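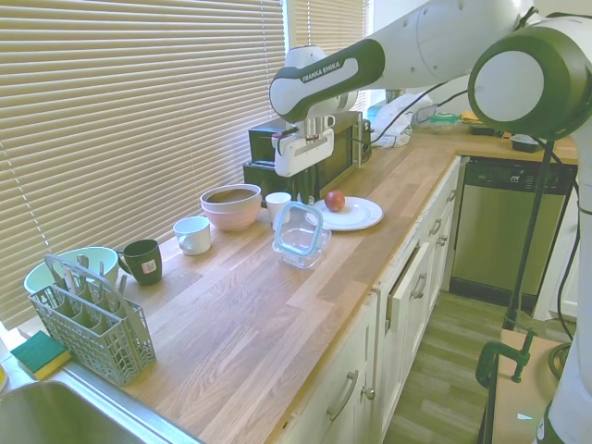
Kiri McKinnon wrote back that a kitchen counter was the wrong place to start, and that a bare table with one block on it would have saved a month. She may be right about the month. The job I wanted done was in the kitchen, so the arm went there.

The project is called Vemham. It is a Franka arm set up at home to put away dishes and food containers. I keep this page for people who asked to see how the build is going. Last updated 24th April.

## The counter

The countertop is butcher block and runs along the window. The arm's base is at the near end and the sink is at the other side of the work area. For the current tests the plate, the apple, the mugs and the cutlery basket are all left out. I want the planner to deal with things it has not been asked to pick up.

The blinds stay down during runs. With them open, the color of the wood shifted too much between morning and afternoon and the detector started missing clear plastic.

## The mount

The base is the part I get the most mail about. A green C-clamp holds to the light wooden piece beside it. I check the clamp before every session and tighten it by hand. Ismail Metwally worked out the first mounting plan and I changed it twice after that. If you are copying this, do the mount before you write any code. I did it the other way and had to redo the calibration from scratch.

Cables are still a mess. The long-term plan is to run them in a sleeve along the arm with slack at each joint.

## The container task

Clear containers are the hardest item so far. The depth camera reads straight through them, so the software (I call it Flurnby) finds the rim in the color picture and guesses the height from a table of known sizes. The table has 13 entries.

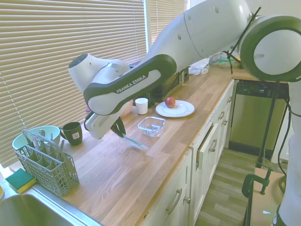
*Gripper beside the clear container, fingers pointing down.*

I log every attempt, including the ones I stop by hand. The log is now at 1,100 attempts on all objects. In the last set on containers, 73 percent counted as a good grasp, meaning the container came up and stayed level for 5 seconds. Most of the failures were fingers landing on the rim.

Mugs do better. A mug on its side is still a problem if the handle is turned away from the arm.

## Next

- Sleeve for the cables
- Slower approach over the last part of the move
- Lids as separate objects. At present Flurnby treats a container and its lid as one thing
- Cutlery basket, lifting by the handle only

I hope to have the lids working in May. The settings files will go up once I have cleaned out the old mount positions.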